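This repository holds the task definitions, recording notes and evaluation scripts produced by the Pernham student robotics group for its tabletop sorting project. It is maintained by the members of the group and is intended for use by later year groups, by partner clubs and by supervisors assessing the coursework attached to the project.

## Scope

The project studies how reliably a robot arm can pick up small household containers and place them in a named storage bin. Pill bottles were selected as the main object class. They are light, they are partly see-through, and they differ in width and height, all of which makes them a demanding subject for both grasping and vision.

The work was prepared for the Mosgate student challenge, in the category for assistive tasks in the home. The rules of that category apply to every recording in this repository unless a task file states otherwise.

## Contents

- `tasks/` contains one plain text file per task, giving the instruction, the starting layout and the condition for success.
- `episodes/` contains the recorded attempts, grouped by task.
- `eval/` contains the scoring scripts and the score sheets completed by members.
- `notes/` contains session notes, including known faults.

The present release covers 5 tasks and 200 episodes. Of these, 35 episodes are reserved for evaluation and must not be used for training.

## Workspace and objects

All sessions use a light wooden tabletop with the storage bins placed along its back. Bottles are set out by hand before each episode, following the layout given in the task file. Spacing is deliberately uneven, and members are asked not to straighten a row once it has been laid out.
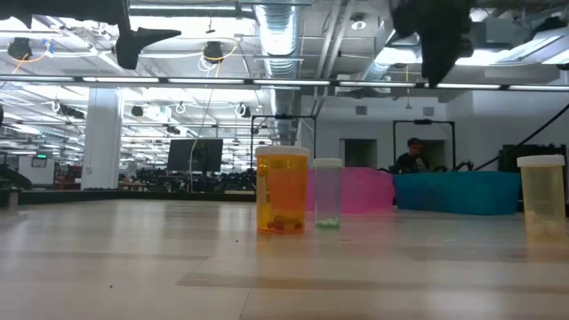 Bottles are identified in the task files by the colour of the body and never by contents. An instruction will therefore read "place the orange bottle in the pink bin". Where two bottles have bodies of similar colour, the relative size is added. Caps remain closed throughout, and no task requires the arm to open a container.

The position of the bins may change between tasks. Scripts that assume a fixed order from left to right will return incorrect scores for the later tasks.

## Recording procedure

1. Load the task file in Rundix, the group's session tool.
2. Set out the bottles and confirm that every cap is fully closed.
3. Return the arm to its rest position.
4. Start the recording, then give the instruction.
5. Stop the recording when the bottle has been released or when the time limit is reached.

Failed attempts are kept. They are marked `fail` in the episode record, together with a short reason such as `dropped`, `wrong_bin` or `no_grasp`.

## Known limitations

Clear and lightly tinted bottles take on the colour of whatever stands behind them, and the baseline model, Ambrosio, is weakest on these. Overhead lighting also produces a soft sheen on the tabletop, which has been mistaken for an object edge in 23 episodes. The affected episodes are listed in `notes/lighting.md`.

The collection was made at a single site. Results should not be taken as evidence of performance in a home, a pharmacy or a place of care.

## Use and contributions

The material may be used for teaching and for non-commercial study, provided that the Pernham group is credited. New episodes should be submitted with a completed score sheet and will be reviewed at the Monday session. Changes to an existing task file require a new task number, so that earlier scores remain comparable.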